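Hi Zineb, my June note on the shirt-folding rules, and it's a happy one! We've logged 1,424 folds under the new Skarkton checklist.

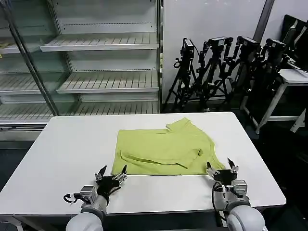
Who can restart an arm after a stop? Only the person who signed in for that shift.

Costel wanted that rule looser, and I get it (the sign-in is slow), but

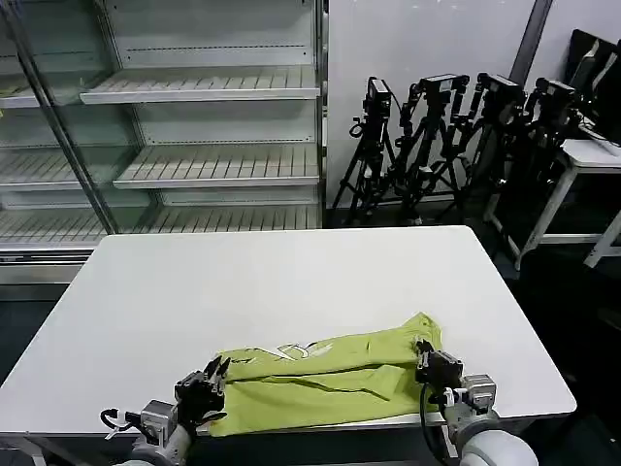
I'd keep it until Meriem finishes her 22 stop-button checks. Money's fine through July. 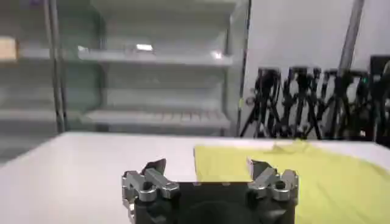 Gripper and yellow cloth, Skarkton folding work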